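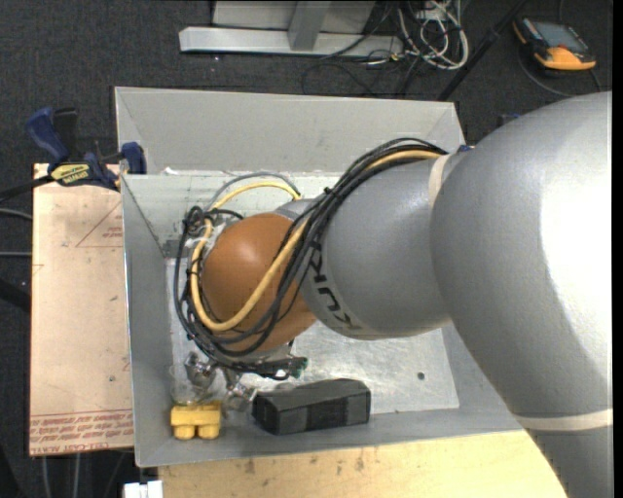

M. Strazds, Applications Planning, Clisell

Section 2: Planning and budgeting for a bin-picking cell

Complete these steps before you ask Gumar for a quotation.

1. List the parts to be picked and the bin they come in. Send two samples of each part to our Cundthorpe office.

2. Check the reach of the arm against the bottom corners of the bin. Parts lying against a sloping side are the hardest to grip.

3. Price the gripper, cables and fittings separately from the arm. Enter £3,039 for the Clisell gripper kit and £982 for a spare cable set.

Note: Cables that loop over the wrist wear sooner than those on the body of the arm. Order the spare set with the cell.

4. Decide how the bin will be held. A bar clamp is enough for trials. Allow for a fixed mount in production.

5. Add 13 weeks for delivery. Orders placed after February go into the next build period.

Caution: Do not order guarding until the floor plan has been signed off. Cut panels cannot be returned.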